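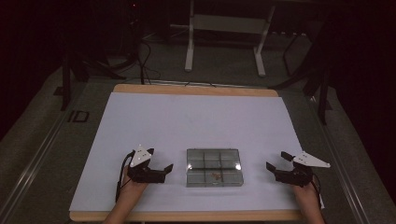 Domnica Pop me escribió, después de mi entrada sobre el cajón del pasillo, que una caja con compartimentos no ordena nada por sí sola, que ella tiene tres y en las tres hay lo mismo: un botón, una pila y una goma seca. Me pidió que contara cómo lo hago yo, y le prometí una respuesta más larga que un comentario.

Primero tengo que decir que estoy de acuerdo con ella, al menos a medias. Durante años compré cajas como quien compra cuadernos, con la idea de que la compra era ya el trabajo. La primera la compré en la tienda de Costache, cuando todavía vivía cerca del mercado, y costó 11 euros, que para mí era mucho dinero por un trozo de plástico. Tenía tantos huecos pequeños que nunca me acordaba de cuál era para qué. Terminó en casa de mi hermana, llena de abalorios, y creo que allí es más feliz que conmigo.

Ahora uso una de seis compartimentos, dos filas de tres, de plástico transparente un poco gris. Me gusta este color ahumado (en mi lengua no tenemos una palabra tan bonita para decirlo). Se ve lo que hay dentro, pero no grita. Si el plástico es completamente claro, la mesa parece más desordenada con la caja que sin la caja, o esta es mi impresión.

El número seis me costó aceptarlo. Yo quería una categoría para cada cosa: los botones de camisa, los botones de abrigo, los corchetes, las agujas de máquina, las agujas de mano, los imperdibles grandes, los imperdibles pequeños, y así hasta 55 si me dejaban. Con seis huecos hay que elegir. Mis seis son ahora los siguientes:

Botones, todos juntos.
Cosas que pinchan.
Cosas que cierran (corchetes, broches, una cremallera corta enrollada).
Papelería mínima: clips, chinchetas, la mina del lápiz.
Tornillos y tacos que sobran de los muebles.
Lo que no sé qué es.

El último compartimento es el que más discusión trae. Mi amiga Eluned dice que es trampa, que poner un hueco para lo desconocido es como tener otra vez el cajón del pasillo pero en miniatura. Puede ser. Pero en mi casa aparecen siempre piezas sin dueño, una tapita, un trozo de algo marrón que quizás era del pie de una silla, y si no tienen su lugar se quedan en la encimera durante semanas. Cuando el hueco se llena, lo vacío en un plato, miro cada cosa, y casi todo va a la basura sin dolor.

Otra costumbre que recomiendo es trabajar sobre una superficie blanca. Yo pongo un papel grande encima de la mesa antes de empezar, uno mate, no de los que brillan. Las agujas se ven enseguida y los tornillos negros también. Con el mantel de flores que me regaló mi suegra perdí una vez una aguja durante toda una cena, y la encontró mi marido con el codo. 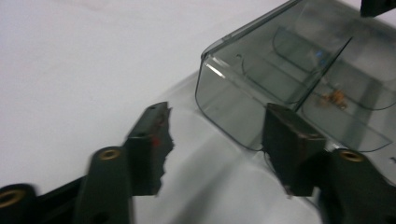
Después viene la parte que a mí me resulta más difícil, que es decidir la posición de cada grupo. Al principio puse los botones en una esquina, porque eran lo primero que había clasificado, y me equivoqué. Los botones los busco una vez al mes. Los clips los busco cada mañana. Ahora los clips están delante a la derecha, donde llega mi mano sin mirar, y los tornillos detrás, donde pueden esperar hasta la próxima mudanza.

También aprendí a mirar las paredes interiores antes de comprar. Hay cajas en que el separador no llega bien hasta la tapa, y entonces, cuando una lleva la caja de lado en una bolsa, todo pasa de un cuarto al otro como los vecinos en verano. Me pasó en junio, en el autobús, con una caja de la marca Clonier que me había prestado Yolotzin. Se la devolví con sus cuentas verdes y sus cuentas azules mezcladas y estuve una tarde entera separándolas con ella, con café y con mucha vergüenza. Desde entonces hago una prueba en la tienda: meto una moneda en un hueco, cierro y doy la vuelta a la caja. La señora de la tienda ya me conoce.

El fondo curvo es mejor que el fondo recto, sobre todo para cosas planas. Un clip en una esquina recta no sale con el dedo, hay que volcar todo. Con el fondo redondeado se empuja la pieza hacia la pared y sube sola. Parece un detalle tonto, pero quien tiene las uñas cortas me va a entender.

De etiquetas no quiero hablar mucho. Compré un rollo de las Plarkton y las quité a los dos días: en una caja transparente la etiqueta tapa justamente lo que yo quería ver. Me quedan 47 etiquetas y las uso para los botes de mermelada.

Domnica me preguntaba además cuánto tiempo me lleva. La primera vez, una tarde. Luego, 26 minutos a principio de mes, lo sé porque pongo siempre el mismo disco y cuando se acaba la música también acabo yo. Si queda algo fuera, va al hueco de lo desconocido y cierro la tapa.

Para la próxima entrada quiero ocuparme de los cables, que están en una bolsa de tela detrás de la puerta y a los que tengo un poco de miedo. Si alguien tiene un sistema que funcione, que me lo escriba en los comentarios, por favor. Y si ven errores en mi español, también.

Ruxandra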